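Indholm Allotment Association
Minutes of the November meeting

Place: the reading room, Strachan Street
Start: 19.05
Chair: Alistair Innes
Minutes: the secretary
Present: fourteen members, list kept with the signed copy
Apologies: plots 6, 19 and 31

1. Minutes of the last meeting

The minutes were read and accepted with one correction. Under item 4 it was written that the lower gate is locked at sunset. It should say that the lower gate is locked at 20.00 in summer and at 17.00 in winter. The secretary is sorry for this mistake.

2. Matters arising

The broken step by the tool hut has been repaired. The handrail is still missing. Skenon have sent a price for it, but the price is without fitting, and the chair will ask them again.

The letter to the neighbours at the north hedge was sent. One answer has come. The neighbour thanks us for cutting the hedge and asks if it can be cut again before the birds begin to nest. It was agreed that this will be done in February.

3. Money

The account stands at 2713 pounds. The largest payment since the last meeting was the water bill, 401 pounds, which is higher than last year. Plot 12 asked if there may be a leak. The chair answered that the meter was read two times, in the evening and again in the morning, and it did not move in the night. The dry spring is a more likely cause.

Three members have not paid the rent for this year. They will receive a second letter. According to the rules they can lose the plot if the rent is not paid until the end of the year, but the chair would like to speak with each of them first. This was agreed.

4. Water in winter

The taps will be turned off in the last week of the month, as usual. Members who need water after this date can take it from the tanks as long as there is no ice. It was asked again that the lids are put back. In the last winter two lids were found in the ditch.

Plot 22 proposed a third tank at the upper path, because the walk with full cans is long for older members. There was a discussion about the place for it. Beside the hut the ground is flat, but the roof there is small and would not give much rain. Beside the old greenhouse the roof is good, but the ground must first be made level.
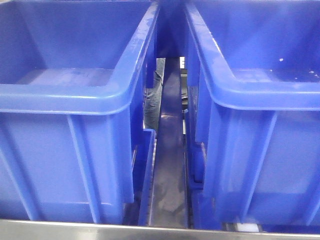

It was decided to look at both places together before the next meeting. A second-hand tank from Bondwood would cost 82 pounds with delivery. If we want a stand under it, this must be paid separately. No vote was taken.

5. Compost and green waste

The bays are full. The left bay is ready for use and members may take from it from now on, but please not more than four barrows for each plot until everybody has had a chance. The middle bay should rest until spring. Only the right bay is open for new material.

Several members complained about cooked food and bread in the compost. Rats were seen near plot 9. The rule is not new: raw vegetable waste is allowed, cooked food is not allowed. The secretary will write a new sign, with larger letters than the old one.

Potato leaves with blight must be taken home or burned on the permitted days. There was some disagreement if blight can survive in a hot heap. Plot 3 says it can not, plot 17 says our heaps are never hot enough. The rule stays as it is.

6. Path at the east side

The path is very soft after the rain and one wheelbarrow was stuck there for two days. Wood chips would help for one season, gravel would help longer. The price for gravel is 470 pounds. The chair thinks this is possible, but then the handrail and the tank must perhaps wait.

Vote on gravel this winter: eight for, four against, two did not vote. The proposal is accepted. The work needs six persons on one morning, and names can be written on the list in the hut.

7. Waiting list

One plot will be free at the end of the year (plot 27). The first person on the waiting list has been asked and will come to see it. She would prefer a half plot. Plot 28 said that he would be glad to take the other half, and nobody was against this, if the first person agrees.

8. Other matters

The seed order must be with the secretary before the middle of next month. Please write the name of the variety and also the number from the catalogue, as last year two orders for beans were mixed up.

Plot 14 has lost a green-handled fork. Plot 5 has too many strawberry plants and gives them away.

It was asked if bonfires are allowed at the weekend. They are allowed on the first and third weekend of the month, after 15.00, when the wind does not blow to the houses.

The meeting was closed at 20.50. The date of the next meeting will be put on the notice board.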